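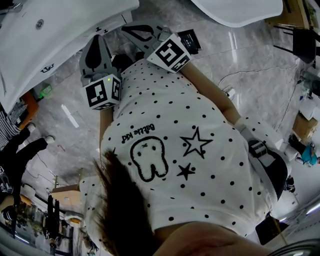
Ramesh asked why printed tees get their own folder and don't just go in with the plain cotton. Short answer: the prints wear differently and people kept mixing up the wash notes. So, split.

# monti-tees

Notes on printed T-shirts, kids' style graphics mostly, worn by grown-ups. Started in July, still messy.

## What's in it

- 69 shirts, one text file each
- `print.txt` = wording on the shirt, typed exactly as printed (`Bebe kid`, not `Baby Kid`. please don't fix spelling)
- `motif.txt` = tooth, stars, fruit, whatever
- `ground.txt` = base color + pattern, e.g. white, small black dots

Roughly 40 have wash notes. The rest are blank, Oriana has the paper sheets.

## Labeling rules

- Dots are ground, never motif. Even big ones.
- Outline star and solid star are two diffrent tags: `star_outline`, `star_solid`
- Faces on objects: tag the object, add `face`. So a tooth with eyes is `tooth, face`
- Short sleeve is default, only write it down if long
- Fuzzy or flocked looking fill: `texture_maybe` unless you touched it

## Known problems

- 19 files still use the old Pleseck tags. Script half works, skips anything with a comma
- `white` and `offwhite` are a coin toss before version 2
- size missing nearly everywhere, cut labels

## To do

- [ ] merge Kobina's list
- [x] rename `cartoon` to `face`
- [ ] wash temps in F, all of them
- [ ] ask Remo abuot the long sleeve ones

Fixes go to Ruxandra, Tuesday is best.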